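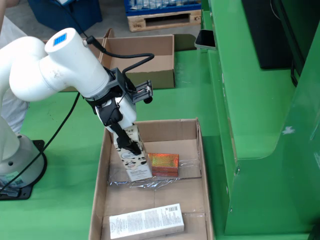
Can a robot do the packing in a small warehouse, or the chores in a home, today?

It can do parts of them. A robot can take many ordinary things from a box and put them somewhere else, if a person has prepared the place and stays near. A whole chore, from the beginning to the end, is still too much for most machines.

April 9, 2021

This is the short form of what Sidra Chaudhry told me, and I agreed with her that I would put it first, so that people who only want the answer can stop reading there. The long form took us most of a morning.

Sidra works at Sendetance, a company which packs and sends orders for small online shops. She has been there for eight years. She began at the packing tables, and now she tests whether the tables can be shared with machines. I wanted to speak with her and with no salesman, and she laughed when I told her this on the telephone. "Then you have the right person," she said. "I have nothing to sell. I only have a list of things that were dropped."

We started with the list. I had expected that heavy things would be the difficulty, but weight is hardly on it. What is on it is packaging.

"People think of a product as the thing inside," Sidra said. "The robot never meets the thing inside. It meets the carton, the bag, the film, the sticker which is half loose. Two products can be the same for the customer and completely different for the gripper. One is in stiff card and the other one is in a soft bag which changes its shape every time you touch it."

I asked her about cartons like the tall one with the cow spots, standing up in an open box. Is it an easy one?

"The shape is easy. Flat sides, good corners, it can be held from above. But look at its neighbours. If the fingers come down and there is a box beside the carton, you need a space for the finger as well as for the carton. With your hand you push the other box away a little, and you do not even know that you did it. The machine must either plan this or be lucky."

And the print on it, does it matter?

"For some camera systems, strong print helps. They find the edges of the pattern and they can follow it when it moves. A plain white box on a white table is worse. The one I like least is the shiny paper, the sort that changes colour when you move your head. In the camera it can be bright in one picture and dark in the next one. And clear plastic, of course. Clear plastic wrap at the bottom of a carton is a real nuisance. The camera sees it and also sees through it, and the depth reading comes back full of holes."

She told me about a test they did in February with orders from Illodness, a shop that sells tea, soap and small gifts. Sidra chose it because the orders are mixed, and mixed orders are where the packers lose their time. The test had one arm and one packer, and the packer was allowed to help whenever she wanted. For the first three days she helped with nearly every order. After that the team changed the way the goods were laid out before the arm reached for them, and she helped less.

"So the robot became better?" I asked.

"The table became better," Sidra said. "This is what I always write in my reports and this is what the managers always skip. We put the flat things flat. We stopped placing small boxes against tall ones. We turned the barcodes up. All of this is work, and it was done by a person. If you count only the minutes of the arm, you will believe that you saved a great deal."

I wanted to know if her colleagues are afraid for their jobs. She thought about this for a while before she answered, and she asked me to write it down properly.

"Some are. I would not tell them that they are wrong to be. But the packers who stood beside the machine for a week are less afraid than those who only heard about it. They have seen it wait. They have seen it try to pick up a shadow. One of them told me that it is like training a new person who never gets tired and also never has an idea."

The software in the February test came from Fitine, and I asked if she would recommend it. She would not say. Her view is that the difference between one supplier and another is smaller than the difference between a tidy box and an untidy one, and that a buyer should bring his own untidy boxes to the demonstration. "Bring the ones that your packers complain about," she said. "Do not send them before. Carry them in under your arm."

In the second part of the morning Arūnas Sakalauskas joined us by video. He repairs washing and ironing machines for hotels and private laundries, and he has been asked so often when a robot will fold the towels that he started to read about it in the evenings. Sidra and he had spoken before, and they disagree on several points in a friendly way.

Arūnas believes that the home will come much later than the warehouse, and that it may never come in the form people imagine. "In the warehouse you can paint the floor, you can choose the table, you can tell the person who comes in that he has to stand behind a line," he said. "In the home you cannot tell the grandmother to stand behind a line. Every kitchen has another drawer. My own kitchen has a drawer which opens only if you lift it, and I have not repaired it for seven years."

He visited a laundry called Tamošiūnaitė, a family business that has the name of its owner, where they tried an arm for sorting small pieces: napkins, cloths, the belts of bathrobes. He was there to look at a dryer, but he stayed to watch. The arm picked up the napkins well when they came singly. When they came in a heap it took two together, or it took one by the corner and the others came along. The owner kept it for the belts only, and later she sent it back.

"She was not angry," Arūnas said. "She said it was a good worker for a job she does not have."

I asked him whether cloth is harder than boxes, and here Sidra answered before he could.

"Cloth is harder, but people are too kind to boxes," she said. "An open carton with flaps is a difficult place. The flaps stand up, or they fall in again. The arm has a wrist and a camera and cables, and all of it has to go down between the walls together with the fingers. When we plan a movement, I am thinking about the cable more than about the product. You have an arm that can reach everywhere, and then you have a cable that does not want to go there."

Arūnas agreed about the cables. He said that in his trade too the moving wire is the first thing that fails, and that he would like to see a robot after it has worked for some years in steam and dust before he believes any promise.

What would they let a machine do now, if the choice were theirs?

Sidra said she would give it the most boring part of packing, moving stiff cartons of known sizes from one open box to another, with a person who looks after more than one table. She would not yet give it bags, glass, or anything that leaks. She would also not give it the last check. "The last look into the box before you close it, that is a human job for now. The packer sees that the thing is there, and she sees also that it looks nice. A customer opens it and the first thing he meets is how it was put inside."

Arūnas was more careful. In a laundry he would let it carry and he would let it count. In a home he would let it do the floor, which the small round cleaners already do, and he would wait with everything else. His wife would like a machine that empties the dishwasher. He has told her that the plates are possible and that the lids of the plastic boxes are not, and she answered that the lids are the only part she wants help with.

Before we finished I asked Sidra how she knows when a test has gone well. I expected a number, a rate of picks in an hour or a share of failures. She has these numbers and she showed me some of them, and then she asked me not to print them, since they belong to one table with one kind of goods and would be copied everywhere as if they were general.

"I look at where the packer stands," she said. "In the beginning she stands close with her hand up, ready to catch. If after some days she has turned her back to it and is doing her own work, then it goes well. If she has switched it off and is packing by hand, I go and ask her what it was, and most times it was one product, the same one."

The next test at Sendetance will use bags. Sidra has already asked the packers to put aside the worst ones for her, and a shelf near her desk is filling up with them.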